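Section 6: Threading and Plating Tomato Skewers

Skewers are the most fun you can have with the Dunmore serving set, and they're a great first project because you need so little to get going! Read the whole section once before you start, then work through the steps at your own pace.

What you need
The white work board
One dark round plate from the set
Thin wooden skewers
Small red tomatoes, rinsed and patted dry
A small knife and a soft cloth

6.1 Setting up

1. Lay the white board flat on your table and press on each corner. If it rocks, slide a folded cloth under the low side.
2. Put the plate near the middle of the board and leave plenty of open space beside it. You'll want that space for your hands.
3. Sort the tomatoes by size. Tomatoes that match look wonderful in a row, and they also sit level on the plate.

CAUTION: Skewer tips are sharp. Always push away from your palm, and keep loose skewers out of reach of small children.

6.2 Threading

4. Trim a thin slice from the stem end of each tomato if you like a flat face showing. Whole ones are fine too.
5. Hold the tomato lightly by its sides and start the tip with a slow twist. Once the skin gives, the rest is easy.
6. Slide the first tomato down to the middle of the skewer, then add two more behind it. Leave bare wood at both ends – one end for picking up, the other for the point.
7. Lay the skewer diagonally across the plate.

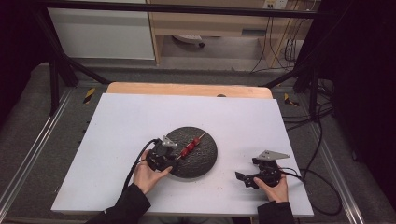

Figure 6-1. Three to a skewer, set on the diagonal.

NOTE: The speckled black finish makes red food look terrific, so resist the urge to fill every inch of it. Anežka Koubek, who tested this section in our Junadov kitchen, went through 38 skewers in an afternoon and still liked the plain row of three best.

6.3 Tidying the plate and board

8. Look at the plate from low down, close to table height. Crumbs that you'd miss from above show up right away, pale ones especially.
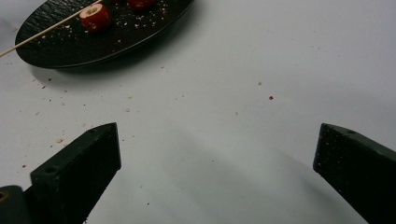

9. Lift the skewer by its bare end and wipe the plate with a dry corner of the cloth. Work from the center out to the rim.
10. Go over the board next. Little red bits of skin can leave a mark on white if they sit overnight, so wipe those up first with a damp cloth and follow with a dry one.
11. Set the skewer back on its diagonal and serve!

CAUTION: Do not use scouring pads on the plate. They will dull the finish.

For bigger platters, see Section 13.

Revised 09/07/2025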